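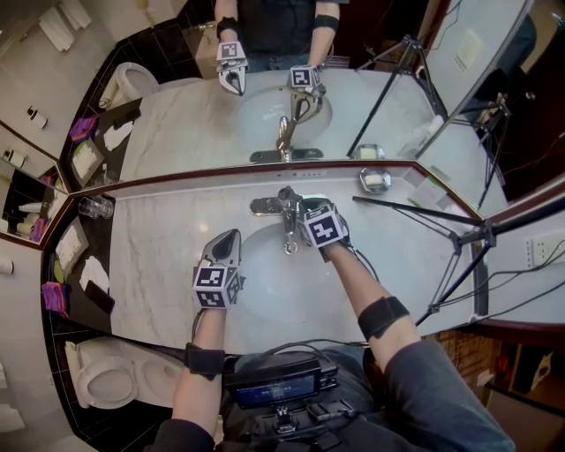 I put off replacing our bathroom vanity for eight years, so I feel like I've earned the right to go on about the new one for a while. We went with the Howells vanity top from Lindberg, the marble one with the curved front, plus the Jovaneck single-lever faucet. I've lived with both since November and I have opinions!

The marble first. I wanted white with gray veining, but I didn't want the kind where the veins are so dark they look like somebody drew on it with a marker. The Howells is soft. Some mornings I barely see the veins at all, and then the light comes on over the mirror and there they are. The slab we got isn't identical to the sample (they warn you about this, it's stone) and I like ours better than the sample.

The curves are the reason I picked it over the plain rectangle, and I'd do it again. Our bathroom is narrow and I used to catch my hip on the old corner at least once a week. Now I just sort of slide by. The downside is that a curved edge eats counter space where you'd like to have some, and anything you set down near the front feels like it's thinking about leaving. I keep the soap dish at the back right and the drinking glasses over on the left by the mirror, and the middle stays mostly clear. If you own a lot of bottles, measure first. Really measure, with your actual bottles.

Now the basin. It's oval and white and nice and plain, with a round chrome drain, and wiping it out takes me no time at all. Toothpaste doesn't seem to cling the way it did to our old one, which had a ridge around the rim that I hated with my whole heart.

The faucet is where I have mixed feelings. One lever, chrome, spout angled down into the bowl. I love that I can work it with the back of my wrist when my hands are covered in face wash. Hot to cold is smooth, and it stays where you leave it. But it sits far enough back that my niece needs a stool and some ambition to reach it, and the lever was stiff for the first couple of weeks. Emrys Morris, who did our install, told me it would loosen up and it did, mostly. It also shows every single water spot. I keep a small cloth in the cabinet and go over the chrome at night, and if I skip two nights you can tell.

About stains, which is what everybody asks me. Marble is fussy. I sealed ours with the Dindov stone sealer before we used it, two coats, and so far water beads up on it fine. I did leave a ring of purple mouthwash on there overnight once and had a bad minute in the morning, but it wiped off with dish soap. I wouldn't try that with lemon juice or hair dye. My friend Haf Parry has the same top in her guest bath, never sealed it, and has a dull patch by the sink where a bottle of toner sat.

Cost: the top was a little under 2,000 with the basin, the faucet was 400, and the sealer with a couple of applicator pads came to 60. Install was extra and will depend on who you use and how weird your plumbing is. Ours was weird.

Delivery was good, two guys and a lot of foam. The instructions for the faucet were terrible, all tiny drawings, and one of the washers they show wasn't in the bag. Lindberg mailed one out when I called, but that was four days of brushing our teeth in the kitchen.

Four stars for the top, three and a half for the faucet. I'd buy the top again tomorrow. With the faucet I might look at a brushed finish next time, and I'd check the bag for washers before turning the water off.

Posted 11 Dec 2019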